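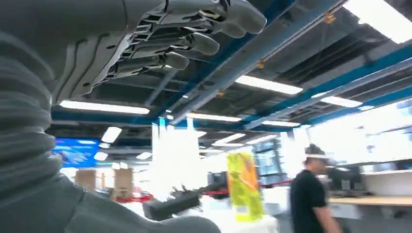

4. Filling the Water Tank

Before filling the Wustell humidifier for the first time, rinse the tank with cool tap water. Do not use soap.

1. Turn the unit off and unplug it.
2. Lift the tank straight up by the handle and turn it over.
3. Unscrew the cap and fill to the MAX line. The tank holds around 231 fluid ounces.
4. Replace the cap, tighten by hand and set the tank back on the base.

Note: In areas with hard water, fit a Gelto mineral cartridge (sold separately). Replace it after 200 hours of use.

CAUTION: Never pour water directly into the base. Do not add oils or fragrances – these will damage the seal and are not covered under the warranty.

Wait 2 minutes before switching the unit on.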